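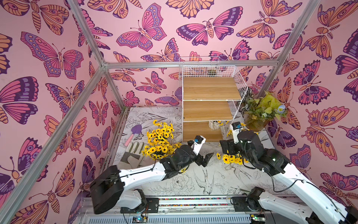
Subject: Re: [cell-planning] Second enclosure, parts list before September

Wing-yan Pan wrote:
> I have the Trernik quote for the second pair of arms. They want a
> deposit before September. Before I send it on, can someone tell me
> what else has to be in the same request? Last time we bought the
> arms first and then had no money left for anything to put in front
> of them.

Go ahead with the arms, but put these in the same request.

Frame. Same aluminum rail as the first one, cut to length by Skoltus. Their price was 344 last time, brackets included. Ask them to deburr the ends.

Wall panels and floor sheet. I would budget for three sets per enclosure. The butterfly wallpaper is fine for now, but we will want to change the background between task sets, and swapping panels is much faster if they are already mounted. 69 per set from Taşdemir.

Props. For the garden tasks we need artificial sunflowers in a large bunch and a small one, a trowel, gloves, a potted plant and the wire shelf with the wooden boards. Please order two of everything. The stems bend after enough grasps and I don't want to be hunting for a match in the middle of a run.

Spare gripper jaws and wrist cameras. One spare camera per arm. Jaws come in packs and one pack is enough.

Cables. Not on the Trernik quote, I checked. Order the longer ones. The short ones pull when the arm reaches toward the back wall.

Leaving the arms out, all of that comes to almost 1,000. I would ask for a bit more to cover shipping, which Nalamley bills separately.

On timing, Skoltus needs the drawing 48 hours before they cut. I can send it as soon as you confirm that we are keeping the same footprint. If the new bench is narrower, tell me now, as the base rail will not fit and we would need to requote.

I don't have a view on the extended warranty. We never used the first one.

Recent messages in this list
- Gripper jaws, wear after the shelf tasks
- Nalamley invoice, wrong delivery address
- Bench height for the second enclosure
- Re: Who has the hex keys
- Wrist camera mounts, revised drawing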